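4.2 Collection rules for bimanual household tasks

Operators at the two sites, Lastow and Lorberg, worked at first from a one-page instruction sheet that named the task and the time limit and little else. When we merged the first recordings, the same task had been done in ways that could not be compared. Some operators slid the basket with one arm, some lifted it by the rim, and some began recording after the grasp was already closed. We therefore wrote a common protocol, referred to below as the Berhe rules, and discarded the earlier material.

The rules cover three stages: setup, execution and review. During setup, the operator checks that the emergency stop is within reach of the second person in the room. All cables forward of the forearm must have enough slack for the full range of the wrist and must be tagged with their length. Loose cable may not hang between the two grippers. Straps are checked at the start of each shift and again after any collision, however light.

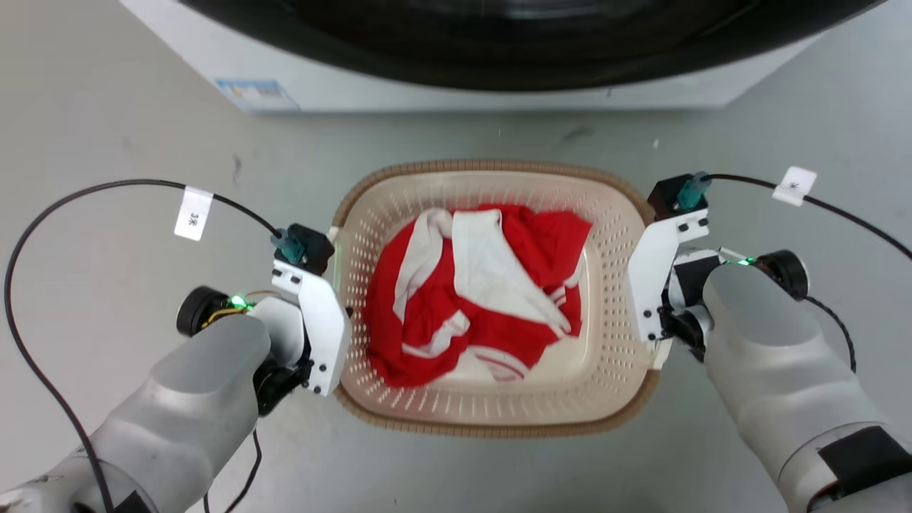 For carrying tasks, both grippers must be closed on opposite sides of the rim before any upward motion is commanded. The load is kept level, and the operator may not correct a slipping grasp in the air – the basket goes back to the floor and the episode is marked as a regrasp. Garments are dropped in without folding. A single garment is an acceptable load, and no episode may use more than 6. Approach to an appliance is made at reduced speed, with the door state recorded in the episode notes.

Review was done by a person other than the operator, using the Jadoro annotation tool. A reviewer could accept an episode, reject it, or return it with a comment. Failed attempts were kept if the rules had been followed, as we wanted the failure rate to reflect the task and not the selection. Of 820 episodes recorded under the protocol, 462 were laundry tasks. The rest were kitchen and tidying tasks, which are treated in Section 5.

Figure 2. Two-arm basket carry in front of a front-loading washing machine, with one gripper on each side of the rim.

The protocol was revised once, in February, when the wording on regrasps was tightened. Episodes recorded before the revision were reviewed again under the new text – the labels in the released set are those from the second review.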